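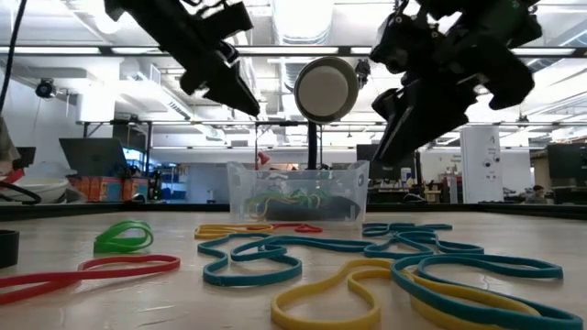
Rubber bands on the table and in the bin, with both grippers overhead.

Plestora FAQ

Plestora is the open planning and perception toolkit we build at Lirkgate for two-armed robots that handle soft, loopy things. I get a lot of mail about it (keep it coming!), so these are the questions that land in my inbox most. – Zewditu Berhe

Why rubber bands?

They're wonderfully awful. A band has no fixed shape, it hides under its neighbors, and it springs into something new the moment you let go. If your planner copes with a heap of those, cables and straps start to feel friendly. They also cost next to nothing, so you can run the same tests at home.

How does the software tell one band from another?

Color does the first pass, then a small network called Tovar traces each loop as a curve and guesses which strand goes over and which goes under. Same-color tangles are still the hard case. We trained the current model on 2000 hand-traced loops, and Visitación Cabello traced more of them than anyone should have to.

Do I need a wrist camera as well as a fixed one?

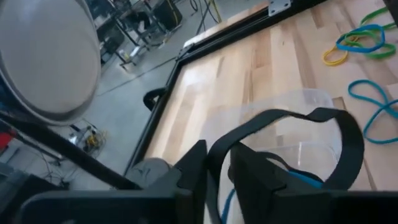
Plestora will run on a single fixed view, but grasp scoring gets much better with a second one up close. The wrist stream goes into its own node, which masks out the fingers before anything else looks at the pixels. Clear plastic is where I'd spend my tuning time. The tub right behind the fingers is just a faint outline over the wood grain, and a depth map will happily pretend it isn't there, so we fit the rim from the color picture and hand the planner a box. Blue over green, like the pair on the far side of that table, is an easy one for Tovar – the colors do most of the work.

How fast is replanning?

A full replan takes about 37 milliseconds on our desktop. If yours is much slower, check that the collision cache is on. It's off by default in version 3, and yes, I want to change that.

Can I start with the table clear and everything in the bin?

Sure! Set the start state to "contained" and the planner skips the table search and goes straight to picking from the pile. Expect more retries, as strands inside a bin cross each other a lot.

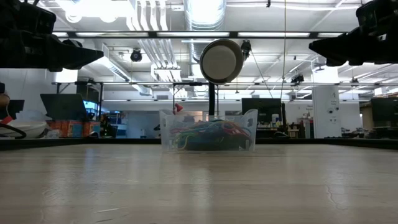
Will it work with my arms?

If they take joint position targets, very likely. The Titthorpe driver is the best one to copy from: it's short, it's commented, and the stop handling is right. Send me your config if you get stuck, and please include the log.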